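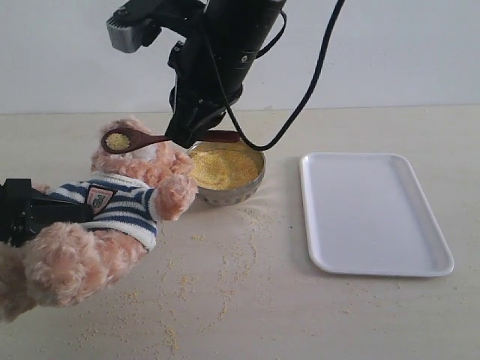

Buscamos ayudante de cocina para Clirneck

¡Nos ha crecido el comedor y necesitamos a alguien más entre fogones! Servimos platos de cereales y legumbres – mijo, polenta, lentejas, lo que traiga la temporada – y desde diciembre abrimos también por las noches.

Turno de 19 h a cierre, 2 noches libres seguidas y cena con el equipo. No pedimos título, sí ganas de aprender y buen paladar. Escribe a Maja Cieślak o pásate por la barra y pregunta por Fares Obeidat.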